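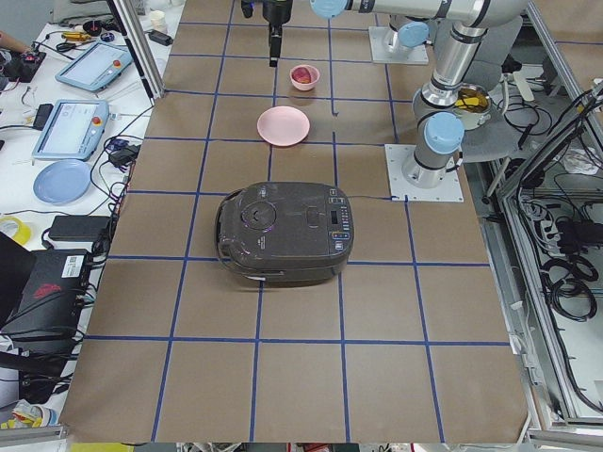
A rice cooker is an electric kitchen appliance that boils or steams rice. Most have a heating plate, a removable inner pot, a temperature sensor and a hinged lid with a steam vent. Simple models use a single switch - the cooker changes to a warming mode once the water has been absorbed and the temperature rises. Others have a control panel and display, with separate settings for white rice, brown rice and porridge.

Many cookers have a carrying handle. Rated power varies with capacity, and a mid-sized household model may draw 800 watts. The inner pot is usually coated to keep rice from sticking.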